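4. Adjusting a door which sticks or swings by itself

The present section is for Ramora interior doors hung on two or three Gruber hinges. Before you start, please read section 2 (Safety) and check that all parts of the hinge set are in the bag. If your door is hung on older hinges with a lift-off pin, go to section 5.

You need: a cross-head screwdriver, the 4 mm key from the bag, a pencil, a spirit level, two thin wooden wedges and some sheets of ordinary paper. A second person is necessary for steps 6 to 8.

4.1 Find the place where the door touches

1. Close the door slowly and stop when you feel the first resistance.

2. Put a sheet of paper between the door and the frame and move it downwards from the top. Where the paper stops, make a small pencil mark on the frame, not on the door.

3. Repeat this on the hinge side and along the top. The gap should be 2 mm or a little more on every side.

Note: A door of a bathroom or a laundry room can become wider in damp weather. Let the room dry with an open window for 24 hours and measure again before you turn any screw. Many doors need no adjusting after this.

4.2 Adjust the hinges

4. Tighten all the visible hinge screws by hand. Do not use an electric screwdriver. If a screw turns and turns without becoming tight, the hole is too wide. Take the screw out, fill the hole with a wooden plug and wood glue, and wait until the glue is hard.

5. Check the marks again. If the door is now free, go to 4.3.

6. Open the door halfway and push the wedges under it, one near the hinges and one near the free edge. The second person holds the door upright.

7. Put the key in the side screw of the upper hinge. A quarter turn clockwise pulls the top of the door towards the hinge side. A quarter turn the other way pushes it out. Never make more than one full turn in total.

8. If the door touches the floor, use the height screw, which you will find under the small cap of the lower hinge. Turn all the height screws by the same amount, otherwise one hinge carries the whole weight.

Caution: The door is heavy. Do not take away the wedges while a hinge screw is loose. Keep your fingers out of the gap on the hinge side, and keep children and animals in another room during the work.

4.3 When the door does not stay where you leave it

9. Hold the spirit level against the frame on the hinge side, first on the front and then on the inner face. If the frame is not vertical, the door will always look for its lowest point.

10. For a small fault, place one Irnari paper washer behind the lower hinge plate and try the door in three positions: nearly closed, half open and fully open.

11. For a bigger fault, do not add more washers. The frame must be set again, see section 7.

4.4 After the work

12. Rub out the pencil marks and put the caps back on the hinges. Put one drop of light oil on each pin and wipe the rest with a dry cloth.

13. Write the date and the number of turns in the table inside the cover. At the next adjusting you will be glad of it.

Text checked by Shigeru Mizuno, May 7, 2018.

Comments (3)

Rima
Step 4 was enough for me! The top screw was nearly out. Thank you for writing it before the difficult part.

Sachiko Amano
Is the side screw the same on the doors with only two hinges? Mine has a plastic cover over it and I do not want to break it.

Shigeru Mizuno
@Sachiko Amano Yes, it is the same screw. Lift the cover from below with a fingernail, it comes off without a tool.

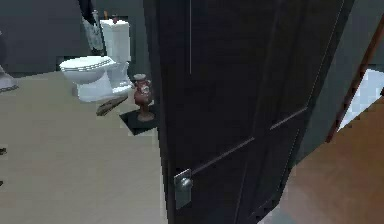
Dark panelled bathroom door, partly open, with round knob and backplate.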